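공유 14 · 댓글 6

기숙사 이사 물류 조사 보고서 (우리 조 최종본, 내가 대표로 정리함)

우리 조 주제는 학기 말마다 터지는 기숙사 이사 대란이었다. 다들 알다시피 6월만 되면 엘리베이터 앞에 상자가 산처럼 쌓이고, 택배 마감은 오후 4시고, 용달은 전화도 안 받는다! 그래서 나는 아예 이삿짐 업체 세 곳(바라르, 오르나르, 로이드)에 견적을 넣어 보고, 퇴사하는 학생들한테 설문도 돌렸다. 응답은 327명. 솔직히 이만큼 모일 줄은 몰랐다.

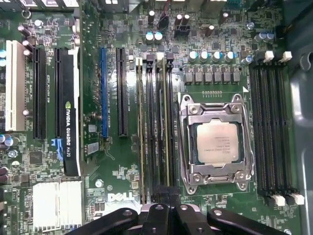 설문에서 제일 많이 나온 불만은 가격보다 시간이었다. 업체가 "오전 중"이라고만 말하고 안 오니까 시험 보러 가야 하는 사람은 방을 비울 수가 없는 거다. 바라르는 두 시간 단위로 도착 시간을 잡아 줬고, 오르나르는 그냥 "가기 전에 전화드릴게요"가 끝이었다. 로이드는 상자 대여가 공짜인데 반납을 직접 해야 해서 (그것도 버스로 여섯 정거장!) 차 없는 학생한테는 좀 애매하다.

또 하나 재밌었던 건 짐의 양을 다들 너무 적게 잡는다는 점. 상자 여섯 개면 된다고 적은 친구가 막상 싸 보니 14개가 나왔다. 나도 남 말 할 처지가 아니다. 겨울 이불을 까먹고 견적을 받았다가 추가 요금을 냈다. 그래서 우리 조는 공동 예약을 제안했다. 같은 층끼리 트럭 한 대를 나눠 쓰고, 짐은 전날 밤에 휴게실로 미리 내려 두는 방식이다. 이 학교 기숙사생이 2,000명 이상이니까 층 단위로만 묶어도 트럭 수가 꽤 줄어들 것 같다.
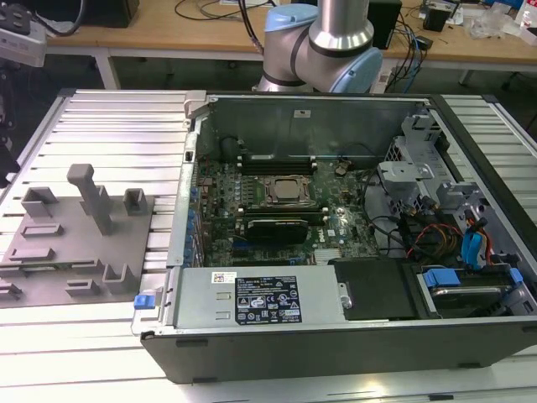
카라독 그로노는 공동 예약은 좋은데 휴게실에 둔 짐이 없어지면 누가 책임지느냐고 물었다. 자기 층에서는 작년에 전기장판이 통째로 사라졌단다. 맞는 말이라 보고서를 좀 고쳤다. 상자마다 방 번호랑 이름을 쓰고, 내릴 때와 실을 때 두 번 확인표에 서명하는 걸로. 이올로 마티아스가 확인표 양식을 만들어 줬는데 글씨가 너무 작아서 내가 다시 키웠다.

못 한 것도 있다. 보험 약관 비교는 세 업체 중 바라르 것만 받았고, 방학 동안 짐을 맡기는 보관 서비스는 아예 못 다뤘다. 다음 학기에 이어서 할 조가 있으면 설문 원본은 넘겨줄 수 있으니 댓글 남겨 주세요~

마지막 수정: 6월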